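From: Hettiarachchi
To: Trurnedside Robotics Club list
Date: 14 August 2022
Subject: Re: Kitchen task - do we really need the microwave?

Replying to the whole list, as three of you have now asked me the same thing privately and I'm tired of typing it.

> I wasn't at the last two sessions so forgive me if this got settled. Are
> we seriously spending what's left of the summer on a microwave? The
> Drernness rules list five kitchen tasks and you get to choose three.
> Two of them are picking things up and putting them in other things,
> which we can already do on a good day. The microwave has a door. Doors
> ate our whole spring. I'd rather have three boring tasks that work
> than one exciting one that gets us disqualified for dragging an
> appliance off a table.
>
> Also, is somebody going to write down how we do a demo? I did 14 of
> them in July and was told afterward that I'd been holding the
> grippers wrong. I would have liked to know this at number one.

Fair on both counts. I'll take them in order.

Yes, we need the microwave. You can choose three out of five, but the scoring sheet weights them, and the two easy ones together come to less than the mug task alone. Every other team has read the same sheet. If we turn up in September with a beautifully reliable fruit-moving demonstration we will get a polite round of applause and a seat near the exit.

As for the doors in spring, I was there. I own the screwdriver that was used. But that was the cupboard with the magnetic catch, and we were trying to script every motion by hand, down to the wrist angle. This time we're collecting demonstrations by hand and training on them, so the door is just one more thing a person does while holding a pair of grippers. It still goes wrong. It goes wrong faster and with less arguing about coordinate systems, and I count that as progress.

Where we stand: 1061 demos recorded across all tasks, of which 200 are the mug. The target I put on the whiteboard was 1000 total, so we've passed it, and I would like to apologize for the cake remark, which some people took as a promise. The total is fine. The mug share is too low, and most of those start with the door already open because that was the half we found easy. We need a lot more that start with it shut.

On writing it down: I've put a first version at the end of this message. The setup now is the dark-topped table out on the open floor with the microwave at the near end, so you come at it straight on with both grippers out ahead of you. Please stop moving it back to the wall at the end of the session. I know it looks tidier.
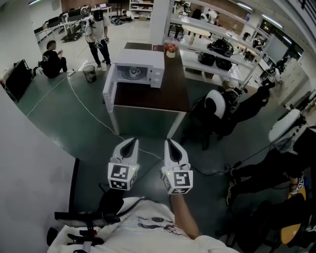

HOW WE DO A MUG DEMO (draft, complain freely)

1. Harness on first, then pick up the grippers. Doing it the other way takes two people and a certain amount of swearing.

2. Check the cubes on both grippers. If a marker face is smudged or peeling, swap it. There are spare prints in the drawer marked CABLES, and no, there are no cables in it.

3. Start a full step back from the table, both grippers up and in view. Hold still for a breath before you move. The trimming script looks for that pause, and without it we lose the first part of the reach.

4. Open the door with the left gripper. Pull it well past halfway. A door that drifts back onto your wrist makes a bad demo and an undignified one.

5. Take the mug by the body. I know it has a handle. The handle is on a different side every time the turntable moves, and we decided in June not to care about it.

6. Bring it straight out toward you before you lift. Most of the July failures were people clipping the top of the opening on the way out.

7. Set it down on the tabletop, clear of the fruit. Let go, back off, hold still again.

8. Say "keep" or "toss" out loud so whoever is logging can mark it. Be hard on yourself. A tossed demo costs us a minute, and a bad one we keep will haunt us at Drernness.

Things I have no good answer to yet:

The power cable still runs across the floor between the table and where you stand. I have been told it's a trip hazard by everyone who has walked over it, including me. If you have a cable ramp at home, bring it and you will be treated like royalty.

The rice cookers stay on the shelves for now. The rice task is one of the five and somebody keeps hinting. We'll talk about rice when the mug works from a closed door ten times running.

Zirkier has offered us replacement finger pads, a softer kind, free if we put their name on our poster. I'm inclined to say yes, but changing pads halfway through collecting means the new demos won't match the old ones. My suggestion is that we take the pads, say thank you, and fit them after the competition. Shout if you disagree.

As for how you were holding them in July: your thumbs were on top. They go on the side. Your 14 are all still in the set, because I looked through them again and they're fine - better than several of mine, which I have quietly removed.

Sign-up sheet for the next block of sessions is in the usual place. Please put your own name on it this time and not mine.

Hettiarachchi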